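Housekeeping for the House with a Console in It

Somewhere between the second controller and the fourth, a lounge room stops being a lounge room and becomes a depot. I've lived in the depot for 18 years. These are the habits that have kept it fit for visitors, or at least for visitors who also play.
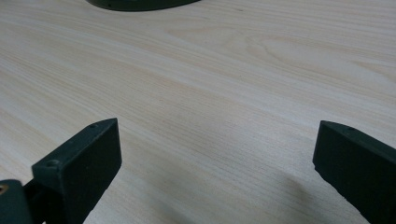
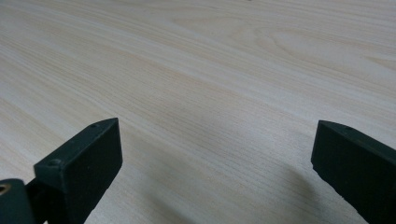
Hilkka Nieminen

Dust first. A console pulls air through its vents for as long as it's on, and it isn't fussy about what comes with the air. Ours is a Hekum, which has the cooling of a hair dryer and the voice of one too. Vacuum the shelf, not the console, then go over the vents with a soft dry paintbrush while the whole thing is switched off and unplugged. Once a month is plenty. Twice if you own a cat.

Give it room to breathe. Every closed cabinet sold with a picture of a console inside it was designed by somebody who plays chess. Leave the doors open while you play, or take them off and store them behind the wardrobe with the other doors.

Controllers are filthier than you think, and I say this knowing what you think. Wring out a cloth in water with a drop of dish soap until it's barely damp and wipe the grips. For the seam where the two halves of the shell meet, run a wooden toothpick along it and try not to look too closely at what comes out. Cotton buds for around the sticks. Keep anything wet away from the charging port.

Chips are the enemy. I don't ban them, I'm not a monster, but in our house they're eaten with chopsticks. My nephew Nevzat thought this was a joke until he'd played a full evening of Tillon with clean thumbs, and now he brings his own pair. Popcorn works the same way. Pizza doesn't, and calls for an intermission.

Drinks go on the floor side of the couch, in something with a lid. A travel mug has no glamour at all, but neither does drying out a keyboard in March.

Cables: label both ends. Bread tags are the right size and you can write on them with a laundry marker. I did ours in one afternoon and found 19 cables, of which I could name perhaps half. The rest went in a shoebox marked "no", with 30th April on the lid as the date it goes to the e-waste depot. It has since been opened twice for a rescue, so I can't claim the system is airtight.

For charging, a cutlery tray in the drawer nearest the power point holds two controllers, a headset lead and the remote nobody admits to losing. Drill a hole in the back of the drawer for the cord if it's your drawer. If you rent, run it over the top and close the drawer gently.

Scratched discs sometimes come good with a wipe. Use a soft lint-free cloth and go straight from the centre to the rim, never in circles. The toothpaste trick you've read about will give you a disc that doesn't play and smells of mint.

Cardboard sleeves and old manuals like a dry shelf out of the sun. Skip the garage. My sister Nelli kept her whole collection out there beside the lawn mower, and its colour is now best described as soup.

Last, the headset. Ear pads collect everything a head gives off. If yours unclip, wash them by hand in cool water and dry them flat on a towel overnight. If they don't unclip, wipe them down and wear a beanie.

Recent tips

Getting Candle Wax Out of a Board Game Box
Shelves That Will Hold a Brennan Turntable
How to Fold a Dance Mat
Quiet Feet for Noisy Chairs
100 Uses for a Bread Tag (We Got to 19)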